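Print | E-mail

Helpers wanted for a tabletop clearing robot, Prirnska shared workshop

Posted May 13, 2022

The Hikon build has been going since January and needs two more people. It is a two-finger gripper on a small arm, meant to pick up plates, glasses and light plastic items from a counter. The parts budget is $2,000, of which $949 is left.

We are looking for one person who can write Python and one who is comfortable with wiring and small motors. You don't need robot experience. Expect one evening a week, for 64 hours in total. The work is unpaid, but workshop fees are covered while you are on the build.

The wrist camera views we work from:
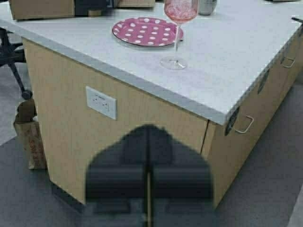
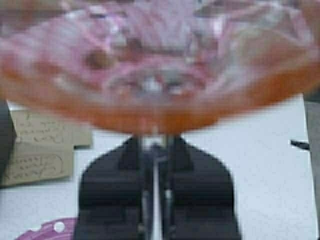
Grip force on thin plastic and on stemmed glass is the first job for whoever joins. After that comes sorting and labeling 356 saved grasps.

To apply, leave a short note in the Hikon box at the front desk with your phone number and the evenings you are free.

Print | E-mail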